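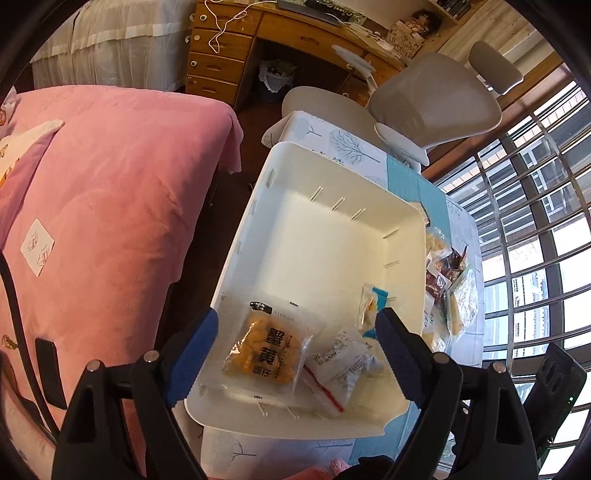 Mother-in-law moving from her village to live with us in the city - how do other families handle it?

Posted by Sumathi Kurup, Jul 5, 2020

My husband's mother is 71 and has lived alone since his father died. The village has lost its bus, and the clinic only opens one morning a week. We have a two-bedroom apartment in Grodeck, 260 kilometers away, and two children who share a room. My husband works long shifts and I am home with the kids, so most of the day it would be her and me.

She says she will come, but she keeps asking who will look after the plum trees. She owns the house outright. My husband's brother wants to sell it right away and put the money toward a bigger place for all of us. I'm not against that, but it feels fast. She gets a small pension at the village post office and I don't know if it follows her.

Has anyone done this? Did you sell or keep the house? And how did you divide up the day with two women in one kitchen?

Cornel Vlad

We brought my father in from the country when he was 74. Don't sell the house in the first year. We rented the land to a neighbor for very little money, and he kept the roof patched as part of the deal. My father went back every June for a few weeks and that kept him going through the winter. After the third winter he told us himself that it was time to sell.

On the pension, where we live you had to register the new address in person and then file a form at the district office. There was a gap of two months with no payment, so have some cash set aside. Ask before she moves, while she can still go to the old office and get her papers stamped. The same goes for medical records. We had to drive back for his.

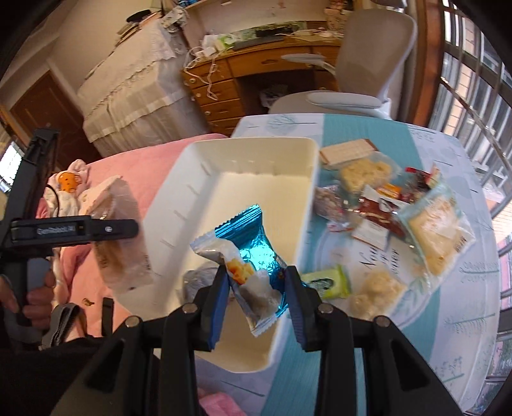

The other thing I would do is put the agreement with the brother in writing. If her money goes into a bigger apartment, her name should be on it, or there should be a paper from a notary saying she has the right to live there for life. My sister and I are on good terms and we still did this. It cost us 200 at the notary, less than I expected.

Jawad Afridi

depends on the person. my grandmother lived with us 9 years and it was fine, she had her own TV

Frida Kvaran

I was in your position, home with small children when my husband's mother moved in. She was 68 and I was 43, and we barely knew each other.

The kitchen was the hard part. For the first months we both cooked and both got annoyed. Then we settled on her making lunch and me making dinner, and whoever wasn't cooking stayed out. It sounds childish but we kept to it.

Find her something outside the apartment early on. Mine didn't leave the building for weeks because she was afraid of the tram. A neighbor, Unnur Hjaltested, started taking her along to the market, and after that she had people to greet on the street. I couldn't have done that for her myself.

As for the trees, ours still asks about her hens.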